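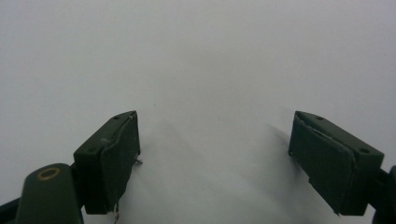

I had been meaning to get out to the Talebi open day for years, and something always came up, usually the weather or my sister. This time I put it on the calendar in ink, packed a sandwich, and drove the 35 miles with the heater on full and the radio going in and out over the hills. I'm so glad I went! If you have any fondness at all for walls, tables, countertops and the plain painted surfaces most of us live with and hardly look at, you would have had a lovely time too.

Talebi makes finishes. They started with furniture paint and moved on to wall coatings and worktops, and once a year they let the public walk through the whole place, from the mixing floor to the color room. You check in at a folding table by the loading door, get a sticker for your coat, and wait for your group. Ours had a retired couple redoing a hallway, a few design students, and a very patient father with a little boy who wanted to press everything.

Our guide was Shirin Najafi, who has worked in the color room for most of her career and could talk about gray until the lights go out. I mean that as a compliment. She began on the mixing floor, where the big tubs turn slowly and everything smells a bit like chalk and a bit like a new shower curtain, and she let us each stir a small pot of Flakach, their flat wall finish. Mine had lumps. She said lumps were fine and took the stick away from me very kindly.

The color room was the part I had come for. They keep 1,604 shades on file, each on its own card, and a surprising number of them are grays. Shirin pulled out almost 32 of these (she lost track, and so did we) and spread them along the bench under the north windows. I had always thought of gray as one thing with more or less white in it. Then she slid a card called Nako from one end of the bench to the other, and it went from bluish to something close to oatmeal as it passed under the lamp. The same card! The retired couple looked at each other, and I think the hallway plan changed right there.

She told us to try this at home before buying anything. Paint a good big board, bigger than you think you need, and carry it about the house for a few days. Lean it by the window at breakfast, put it behind the sofa in the evening, and look at it next to the floor you already have. I have a terrible habit of choosing from those tiny chips at the store, so I wrote this down.

After that came the finishing hall, where they test Tistura, the smooth coating for tabletops. There is a rubbing bench and a shelf of coffee, mustard and beet juice for the stain tests, and we were allowed to have a go with the mustard. The little boy had several goes. I asked about scratches, as my own kitchen table has suffered a good deal from the cat, and got a long and useful answer about fine sanding between coats and leaving the last one alone for a full week.

Lunch was soup in the canteen, lentil, with bread, and it cost 2 dollars in an honesty box by the door. The tour ran long, so eat when you arrive if you're booked for a late one. Wear flat shoes and a warm layer too, as the mixing floor is drafty. Parking is free behind the second building, though the sign for it is hidden by a hedge and I drove past it twice.

The next open day is in February, and you can put your name down at the front desk or by phone. I came home with a sample pot of Nako and a board under my arm, and it's leaning against the pantry door as I write, looking rather blue.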